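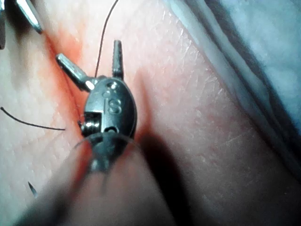
Our project with the Gresard arms was supposed to be about suturing speed. Then, 547 seconds into run 53, the left arm froze in the middle of a pull and the software happily kept telling us everything was fine!

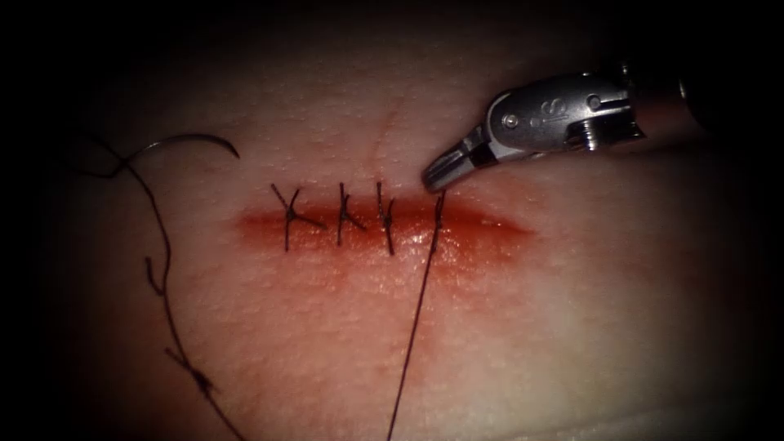

The fault was in our slack check. It guesses how much free thread is left, and it had no idea what to do with snarls. A small tangle like the one in the long thread coming off the needle got read as extra length, so the arm kept pulling way past the limit we'd set.

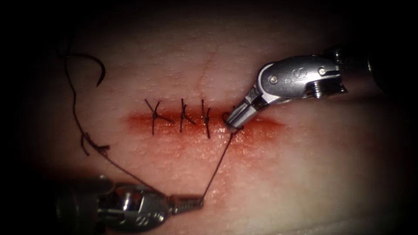 We had the limit in one file and the emergency stop in another (my fault – I split them in January), and they didn't share units. So the stop was waiting for 1750 when it should have tripped at 1000. Yikes.
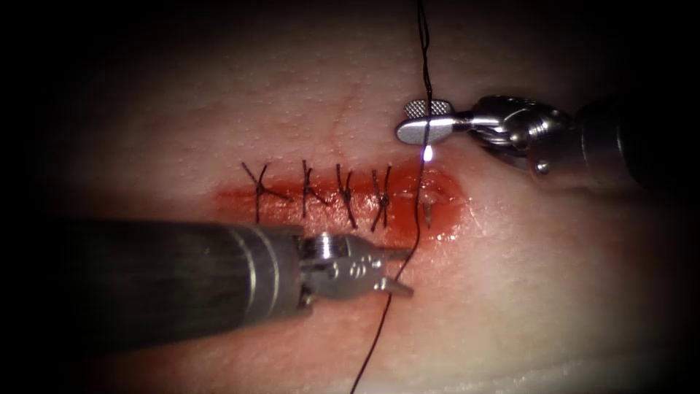 Both arms at the fifth stitch, thread held by the upper one.

We've merged the files now and still owe the Dundano lab a proper retest.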